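Part 4: Setting up your Clundo for a shared craft room

I wrote this bit for the Memcombe group after we'd had the Clundo label maker for a few months, and Zsófia Fülöp has since tidied up my steps (thank you!). It assumes you've already put the batteries in and got past the language screen. If you haven't, go back to Part 2 and come and find me later.

1. Switch on and hold the Menu key until the screen blinks. Let go too soon and you'll get the clock instead, so just press Back and have another go.

2. Choose Tape, then Width. Ours came set to the narrow tape and I wasted a good bit of the wide stuff before I noticed.

3. Go to Margins and pick Short. The label comes out with 4 mm of blank at each end, plenty for peeling.

4. Press Save twice. Yes, twice — the first press only saves the width.

Note: the memory holds 20 labels. When it's full the oldest one gets dropped without any warning, so keep a written list of the ones you use all the time.

Now for what to put on them. I started out with long names like "small pearl buttons, four hole" and they were a pain to read, so I've gone down to one or two words in capitals. 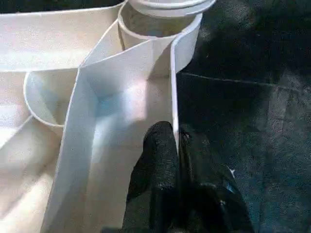
Short words also mean you can use the bigger letters, and those of us who leave our glasses at home are very glad of that.

5. Type your word, press Preview, and check the length. Anything up to some 15 letters fits on one line.

6. Print, then wait for the whirring to stop before you press the cutter.

Caution: don't pull the tape while it's still moving. I did it in May and had to pick a crumpled strip out of the rollers with tweezers.

7. Wipe the spot with a dry cloth, stick one end down and smooth along with your thumb.

If you get error 995, the lid isn't shut properly. Open it, push the cassette down till it clicks and close it again. The Flustcombe lot have the older Jin model, where the same fault just shows a flashing dash.

Last changed February 14, 2016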